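Gridmont to Supply Table Linen to Flanddale Conference Hotels

FLANDDALE, February – Gridmont, a commercial linen service, has signed a contract to supply and launder table linen for Flanddale's hotel dining rooms. The agreement runs for 24 months and covers 582 tablecloths in white.
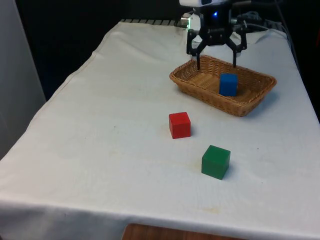

Terms of Service

Soiled linen will be collected at 6 a.m. and processed at the Iltau plant. Each cloth is 100 percent cotton and is inspected after pressing. Cloths that fail inspection twice are withdrawn and cut down for kitchen use.

"The rental fee includes replacement," said Tahira Pirzada, operations manager at Gridmont. "Hotels pay extra only for burns and tears." 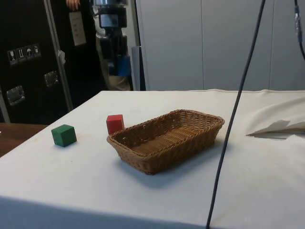

Napkins are billed separately – the rate is set by weight. Orders for round tables require two days' notice.

Media contact: Damian Wyss, Gridmont

Comments

Rhonda Arsenault: Does this cover the banquet rooms too?

Danish Kazmi: We rent from them. Pickup is on time, invoices are slow.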